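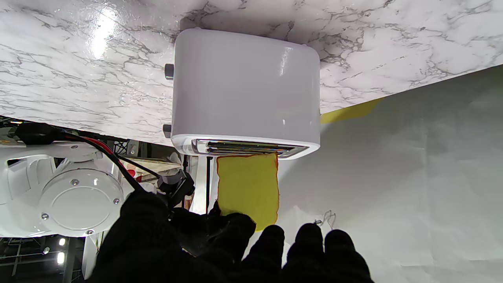 The bread I can't stop buying

I've got 49 recipe books and, if you count the notebook my aunt left me, not one of them tells you what makes good toast. They'll tell you what to put on it. Eggs, beans, smashed this, whipped that. The bread gets a single line – "toast the sourdough" – as if sourdough were all the same stuff, like tap water.

I grew up on sliced white from the corner shop in Goltness, and I won't hear a word against it. It went gold from edge to edge in no time and the butter sat in a pool in the middle. My mum did hers nearly black and scraped it over the sink. My brother only ever ate the crusts, so between us we got through a loaf a day (and there were only four of us!).

Then I moved away, and got fancy, and for years I bought those big round loaves with the holes in. Lovely with soup. But the jam goes straight through onto your jumper, and the crust takes the roof off your mouth, and the end slices never fit in anything. I put up with all that because I thought it was what grown-ups had.

What changed my mind was rye. Last September I went on a baking day run by Ilze Liepiņa, who grew up in Latvia and has been making dark rye in a unit behind Trurano, the garden centre, for 6 years. I'd gone mainly for the lunch. She handed round slices from a loaf baked the day before, then slices from one five days old, toasted, with cold butter and a bit of salt, and I went very quiet, and then I had three more.

Fresh rye doesn't toast well, she told us. It's too damp in the middle and goes gummy. You want to leave it alone, wrapped in a cloth, and not even look at it until the third day. Cut it thin, thinner than feels polite, and give it two goes on a low setting instead of one on high. It won't change colour much, so go by the smell. Hers has caraway in it, and the whole house smells of it until teatime.

I asked her about butter, expecting a lecture, and she said whichever one you like, but more of it.

Since then I've become a bit of a bore. I've tried the seeded loaf from Quách on the high street, which is sweet and soft and makes the best cheese on toast I've had in years. I've tried the Sakirov flatbread, folded over, which my husband says doesn't count as toast. It was warm and brown and had marmalade on it, so I say it does. We've agreed to leave it there.

I still keep a sliced white in the freezer, mind you. It's for when I've got a cold, or it's gone ten at night and I've had a rotten day, and all I want is two slices with too much butter and a cup of tea on the arm of the sofa.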